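Print this article | E-mail to a friend

Stop Blaming the Software and Go Look at the Jaws

I have a theory about small robots that do fiddly work, and I've been boring people with it for long enough that Gwenllian Wynne told me to write it down and leave her alone. So, Gwenllian, this one's for you.

My theory is that we look after these machines backwards. When a big welding arm starts misbehaving, somebody walks over with a flashlight and a wrench. When a little suturing robot starts misbehaving, everybody sits down at a laptop. I've done it myself more times than I'd like to say. The stitch goes crooked, the thread slips, and off we go into the settings, nudging grip force up a hair, nudging it back down, arguing over a decimal place. Meanwhile the thing that touches the thread, the only thing in the whole cell that touches the thread, hasn't been wiped since December.

We run a two-arm cell on the bench at Sivell, tying stitches in practice pads. The arms are called Roy and Mustico (Roy came with his name, Mustico got hers from a vote I lost). It's small work. The pads are soft, the thread is thin and black and gets everywhere, and the jaws have to close on it firmly enough to hold and gently enough not to chew it. If you've ever tried to thread a needle wearing oven mitts you have some idea of what we're asking for.

For most of last winter Roy had a slipping problem. He'd grab the thread, start to pull, and the loop would slide right out of the jaws. It didn't happen every time, and that's what made it such a pain! A fault that shows up every time gets fixed by lunch. A fault that shows up when it feels like it gets a meeting.

We had several meetings. We changed the approach angle. We slowed the pull. Anwara Rathnayake wrote a really lovely bit of code that noticed the slip and tried again, and for a while we all thought we were geniuses. What we'd done was teach the robot to live with a bad hand. The retries crept up, the stitches took longer, and the pads started to look like they'd been in a fight.
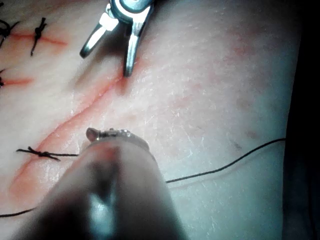

Then one evening at 6, with the building quiet and my ride running late, I took Roy's jaws off to have something to do with my hands. I put them under the magnifier and there it was – a shiny little film along the gripping face of one jaw, and a tiny step worn into the other. The film was residue from the pads. The step was just wear. I could feel it with a fingernail. Three weeks of clever work, and I could feel the answer with a fingernail.

I cleaned off the film, swapped in a fresh pair of jaws, set the zero again with the jaws fully closed, and went home. The next morning we turned Anwara's retry code off, to see, and the thread held. I'd like to tell you I was gracious about it.

Now, I know what people say to this, because Anwara says it to me over coffee. She says the code was worth having. Jaws wear, and a machine that copes with a bit of wear is better than one that falls over. She's right! I wouldn't throw that code out. But I'd want it to complain. If a robot has to try twice to pick up a thread, I want it in the log in big letters, and I want a person to go look at the metal before anybody opens a settings file. A retry that keeps quiet is hiding a repair job from you.

She also says I'm romantic about tools, and okay, maybe. My first job was at Meltora, looking after a label machine older than I was, and the guy who trained me made me clean it before I was allowed to ask him anything. Half my questions went away while I was cleaning. I thought he was being mean at the time.

So we've changed how we do things. Every 200 stitches, the jaws come off both arms. They get wiped, they go under the magnifier, and whoever does it writes a line in a paper notebook. (Yes, paper. It lives by the bench and it doesn't need a password.) At 3000 they get replaced, even if they look fine. After every change we redo the zero, and then we tie a few stitches in a scrap pad before the real work starts. The cable where it bends at the wrist gets a look too, and so do the little screws that hold the jaws on, which work themselves loose in a way I find personally insulting.

That 3000 isn't holy, by the way. We got there by being cautious. The earliest bad jaw I've found was much younger than that, at 286 stitches, and it had a burr on it that I'm pretty sure was there when it came out of the bag. Check the new ones as well, is what I'm saying. New doesn't mean good.

The grumble I hear most is about time. Taking the jaws off and putting them back is a nuisance, and re-zeroing is a bigger one, and when you've got a pad mounted and everything's behaving you really don't want to stop. I get it. I skip flossing for the same reason. But go back and add up what we spent on Roy last winter, with three people and all those meetings, and tell me the nuisance was the expensive part.

What I'd really like is for the people who design these things to meet us halfway. Give me jaws that come off without a special driver I'm going to drop. Put the stitch count somewhere I can see it from the bench. And please, please put the maintenance page near the front of the manual – ours was at the back, after the warranty, and I don't believe for a second that anybody on our team had read that far.

Gwenllian has read this over and says it's fine but that I've left out the time I put the jaws on in the wrong order and spent a morning blaming the camera. I have left that out, yes.

Contact us | Copyright Sivell, all rights reserved | Back to top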